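4. Household Loads and Winter Self-Consumption

4.1 Sites and metering

The homes in this part of the study are in two towns with long heating seasons. Omstead sits at a higher elevation and keeps snow on its roofs through most of the winter. Drendska is lower and wetter, with more cloud and fewer nights of hard frost. All of the homes had rooftop solar before the study began, and none had a battery. We chose homes with a south-facing or southwest-facing roof and a single electric meter. Homes with a second array on a garage or barn were left out.

A total of 37 homes stayed in the study for the full winter. Each home had a Sellon meter on the main feed and another on the inverter output. Both meters logged average power at five-minute intervals. In addition, we placed plug meters on the kitchen circuits, the clothes dryer and, where there was one, the electric water heater. Readings were sent over the home's own internet connection. If the connection dropped, the meter stored up to nine days of data and sent it later. Gaps longer than that were left as gaps, and the days they touched were removed from the averages.

Self-consumption is used here in its usual sense, the share of solar output that is used in the home at the time it is made. Power sent to the grid and drawn back later does not count, even where the utility credits it at the full retail rate. Self-sufficiency, the share of the home's total use that is met by its own solar output, is reported separately in Section 5. The two are easy to mix up in winter. A home with very low output can show high self-consumption and still buy nearly all of its power.

4.2 Small loads

Our first question was how much of the midday output was taken up by small loads that people switch on and off without much thought. These include kettles, coffee makers, microwaves, toasters and lamps. Earlier work on load shifting has mostly dealt with water heaters and car chargers, which are large and can be put on a timer. Small kitchen loads are harder to move. People make a hot drink when they want one, and a message on a phone saying that the sun is out does little to change that.

We asked each home to keep a short diary for two weeks in November. The diary listed the time of each meal or hot drink and which appliance was used. It was matched to the plug meter data by hand. Where the two disagreed by more than ten minutes, the meter time was used. Diaries from four homes had too few entries to match and were set aside, although the meter data from those homes were kept.

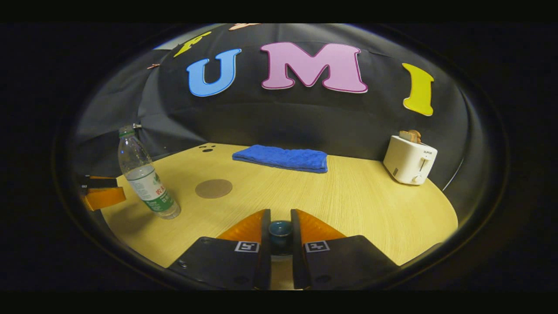 Figure 4. A small dark teal cup held between two gripper fingers, and a clear plastic water bottle on a light wooden tabletop.

The matched diaries gave 808 events in which a kettle or coffee maker ran while the array was producing. In most of these the appliance drew more than the array could supply at that moment, so the remainder came from the grid. A kettle on full power will outrun a snow-dusted array on nearly any winter morning. The five-minute average hides part of this. A kettle that runs for two minutes looks like a modest load across the whole interval, and a meter with a shorter interval would show a taller peak and more grid draw. We therefore treat our self-consumption values for kitchen loads as upper limits.

Slow loads did better. Slow cookers and dehumidifiers ran at low power for hours and used solar output whenever it was there. The water heaters fell between the two groups. Those with a resistance element behaved like large kettles, while the heat pump units drew less power and ran longer. There were only five heat pump units in the sample, so no separate result is given for them.

4.3 Snow cover and cleared arrays

Snow on the panels was recorded from a daily estimate made by the household: clear, partly covered or fully covered. The estimates were checked against inverter output on bright days. A day marked clear with almost no output was sent back to the household as a query, and in most cases the entry was changed. Over the winter we collected 3,648 usable home-days with both a snow estimate and a complete meter record.

Fully covered arrays made close to nothing, as expected. Partly covered arrays varied a great deal, and the difference came mainly from how the modules were wired. Where snow slid off the upper rows first and left a band along the gutter, homes with module-level electronics kept more of their output than homes on a single string inverter. Roof pitch mattered as well. Steeper roofs in Omstead often shed their snow within a day of the sun returning, while low roofs in the same street stayed covered.

Clearing by hand was rare and was never requested by the study. It was reported on 701 home-days, nearly all of them at homes where the array could be reached from the ground with a roof rake. We do not recommend it on the basis of these data. The gain on a cleared day was real but small in December and January, when the days are short and the sun is low. By late winter the gain was larger, but by then the snow tended to leave without help.

4.4 Limits

The homes were volunteers and their owners were interested in their own energy use. Several had already moved laundry to midday before the first meter was fitted, so a before-and-after comparison would understate what a less attentive household might gain. The diaries covered two weeks only and fell early in the season. Holiday cooking, which showed up clearly in the plug meter data at the end of December, has no diary entries to go with it. Tariffs also differed between the two towns. Omstead homes paid a flat rate, while most of those in Drendska had a cheaper night rate that favored running the dryer after dark. Results for the dryer are therefore given by town in Table 6 and are not pooled.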